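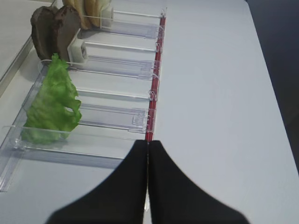
*Photo: Saxena Teaching Laboratory*

**Handout 8: Good Practice in Robotic Food Assembly**
Issued 26th November. Replaces the October version.

This handout sets out the rules that apply to the sandwich station exercise. Students are expected to have read it before their first session and to bring a copy to the bench. The written standard followed in this course is the Triverell Bench Code. Where the handout and the Code differ, the Code applies.

## 1. Preparing the station

1.1 The tray is placed between the two ingredient racks and lined with a single sheet of white paper. The liner must lie flat, with the rim of the tray left clear on all sides.

1.2 Ingredients are stood upright in their slots. Lettuce is the item most often loaded badly. A leaf that bulges past the wall of the rack should be reseated before the program is started.

1.3 The rack position is checked against the station drawing. A shift of 8 mm or more requires the pick points to be taught again.

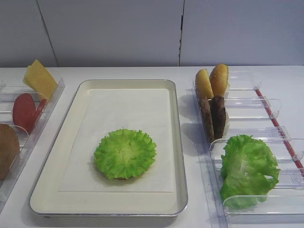 1.4 Each layer is released over the center of the layer beneath it. The order of assembly is fixed in the task sheet and may not be changed during a run, even where a different order would be quicker.

## 2. Motion and speed

2.1 The first run of any new or edited program is carried out at 40 mm per second, with one student at the stop button and no other duty assigned to that student.

2.2 Full speed for this exercise is 500 mm per second. It may be used only after a complete slow run has been signed off by the instructor.

2.3 The fingers approach a slot from above. Sideways travel below the top of the dividers is not permitted. Clear plastic is difficult for a camera to detect, and the dividers must therefore be entered in the program as fixed obstacles.

2.4 Thin items such as bread and cheese are gripped with the lowest force that holds them. The force setting is written in the log before the run.
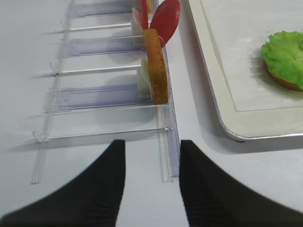 ## 3. Stopping and recovery

3.1 Any student may stop the robot at any time and need not give grounds for doing so.

3.2 After a stop, hands stay outside the work area until the arm has been placed in hold and the status has been read aloud.

3.3 A dropped item is recorded as a fault. It is not to be put back by hand and counted as a completed pick.

3.4 The run then begins again from the last confirmed layer. For the burger task the layers are confirmed one at a time, so a tomato slice resting on its lettuce is logged before the next ingredient is approached.
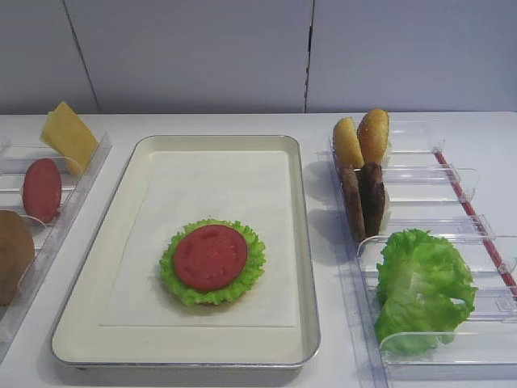
Maysoun Saab has asked whether rule 3.4 should also cover runs in which the operator only pauses the program and no fault is shown. In her view a pause of a few seconds should not oblige a group to confirm the layer again. The rule stands as written for this term, and pauses are to be logged in the same way as stops.

## 4. Records

Logs are entered on Form 564 and handed in at the end of the session. Groups using the Gutirlow controller attach the printed event list. Forms without a force setting will be returned unmarked.

**Reading for next session:** Briltis course reader, chapter on shared workspaces.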